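Who Gets Asked? Campaign Talk and Voter Turnout in the Trokness Township Race

Final project report, Introduction to State and Local Politics
Submitted by Evander Munro
October 13, 2019

Why I picked this topic

When our class was told to choose a local political question and spend the term on it, I had a hard time settling down. I started with school bonds, moved on to water rates, and finally landed on the thing I kept hearing my grandmother complain about at dinner, which was that the people running for township supervisor in Trokness never came down her street. She has voted in every election since she moved there, and she took it a little personally! So my question became a simple one: does it matter to people whether a candidate talks to them face to face, and do the candidates know it?

Background

Trokness is a small place. In the March election for supervisor there were 1592 votes cast, and the two people on the ballot, whom I will call by their last names, Nguyen and Drineo, agreed on more than I expected. Both wanted the road levy renewed. Both wanted the old depot kept standing. Where they parted ways was on the question of whether the township should hire its own zoning officer or keep sharing one with Drestar next door, and I will admit that it took me two full meetings to understand why anybody was upset about it.

The short version is that sharing an officer saves money, and that people who want to put up a garage or a fence have to wait longer for an answer. Drineo thought the wait was driving away small businesses. Nguyen thought the money was better spent on culverts.

What I did

I wrote a one-page survey and left copies at the library, the feed store and the senior lunch. I had 400 printed, which was far too many, and I got 40 back. I also sat down for longer talks with four residents, who were all very generous with their time (one of them fed me twice). I asked everyone the same few things: had either campaign spoken to you in person, did you vote, and what did you think the race was about.

I should say plainly that this was not a random sample. People who pick up a survey at a library are probably people who already follow township business, and the senior lunch crowd was a big share of my answers.

What I heard

Most of the people who filled out the survey said they had voted. The more interesting part was the last question. Those who had talked with a candidate on their porch or at the lunch nearly always brought up zoning, and could tell me which side each person was on. Those who had only seen the yard signs and the mailer tended to say the race was about "taxes" or "change," and a few thought the depot was going to be torn down, which neither candidate had ever proposed.

The longer talks helped me make sense of this. One woman told me she had been annoyed with Drineo for years over a ditch, and that ten minutes of conversation did not change her vote but did change how she felt about losing the argument.

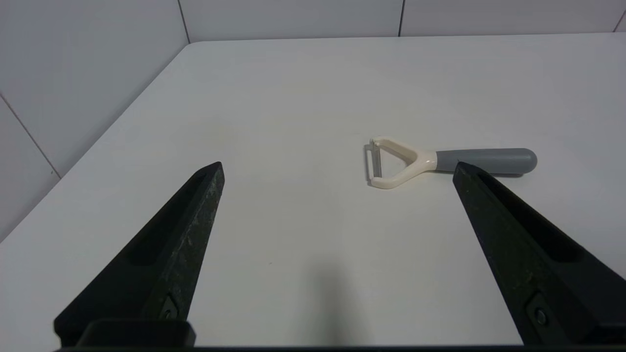 A retired bus driver said almost the same thing about Nguyen from the other direction. He still disagreed with her about the zoning officer, and he still thought she was too careful with money, but he liked that she wrote down what he said and called him back the next week.

Both campaigns told me they had planned their walking routes from a list of regular voters. That surprised me, because my grandmother is surely on it. Her road is long and the houses are far apart, and I think the routes simply favored streets where a person could knock on more doors in an evening.

What I would do differently

I would start earlier, for one thing. By the time I had my survey ready people were already forgetting which mailer came from whom. I would also leave copies at the laundromat and the ball fields, where I might have reached younger parents, and I would ask how long each person had lived in the township. Two people wrote that down on their own in the margin, and I wished I had it for everyone.

I would also like to compare Trokness with Drestar, where the supervisor ran without an opponent. My thanks to the library staff for letting me keep a box on their front desk, and to my grandmother, who has now been visited by both candidates and is still thinking over what to say to them.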